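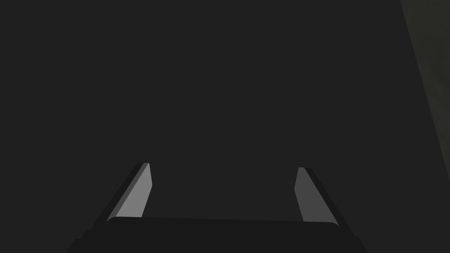 Zandthorpe Secondary College - Department of English and Humanities

In praise of the unfinished reading list

by Qiuyue Mao

Every April I find myself at the same long table with the same stack of book lists, and every April somebody asks me whether we could add just one more title. It is always a good title. I have never once been handed a bad book in that meeting, and I have been going to it for a very long time now. The trouble is that we have 2 terms of real teaching time with the senior classes before the exams start to swallow everything, and a list that keeps growing like a zucchini plant in a wet summer.

So I would like to make a case, as kindly as I can, for teaching fewer books and letting students read them slowly.

I know how that sounds. When I started teaching I would have been horrified by it. I came to my first school, a small place out on the Billska road with a leaky library and a wonderful principal, and I was determined that my students would read everything I had read and then some. I had a chart on the wall. I was very proud of that chart - it had colored stickers - and I am sorry to say that it measured my teaching a good deal better than it measured their reading. They got through the pages. They wrote the essays. And then one afternoon I asked a bright, hardworking girl which of the books she had liked, and she looked at me as if I had asked which of her bus rides she had liked.

I still think about that look.

What changed my mind for good was a year when things went wrong. We had ordered a class set of a long novel and it never came, and there was a term to fill. All we had in the cupboard was 25 copies of a slim little collection of short stories, some of them with the covers taped on. We read one story a week. Some weeks we read the same one again. The students argued about a single paragraph for most of a lesson, and a boy who had hardly spoken since the start of the year got quite cross with me about the ending of the third story, which he said was a cheat. He was partly right, too, and he wrote the best essay of his school life explaining why.

Now, I don't want to pretend that one good term proves anything. My colleagues who love a full list have their own stories, and they are fair ones. They worry that a student who leaves us having read only a few books will feel lost in a university seminar. They worry that the books we drop first will be the newer ones, or the ones from farther away, and I share that worry completely. If we cut the list, we should do it with our eyes open, and I would happily give up one of my own old favorites before I gave up a voice the students have never heard before.

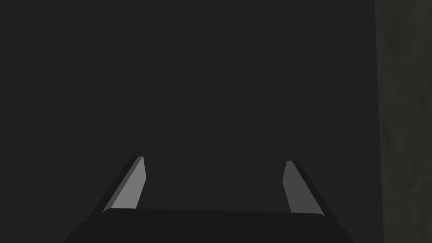
Won't students who read fewer books be less ready for the final exam?
Most of them will be better prepared, in my experience, as the exam asks for a close argument about a text and that takes a student who knows the text well.

The other thing I hear is that young people can't sit with a book anymore, so we had better keep things moving. I see it differently. Last year I asked my seniors to write down how they spent a normal evening, and I felt tired just reading it. Homework from five subjects, a shift at the supermarket, a little brother to feed, practice for this and that. We have built a school week in which there is no hour for staring out of the window with a book open on your knees, and then we scold them for not having the habit. I did most of my own best reading that way, at my grandmother's kitchen table, with the radio going and nobody asking me for a response by morning.

There are small things we could try without turning the whole department upside down. We could give over one lesson a week to plain silent reading, teacher included, with no worksheet at the end of it. We could let each class drop one title, chosen by the teacher who has to teach it. We could stop setting chapters over the school break. My friends at Menon did the first of these, grumbling all the way, and they tell me the grumbling stopped within the month.

I will be bringing this to the curriculum meeting again, along with a plate of lemon slice, which has been known to help. If you are a parent or a student and you have a view, please do write to me through the school office. I would especially like to hear from anyone who remembers a book they read here and can tell me why it stuck.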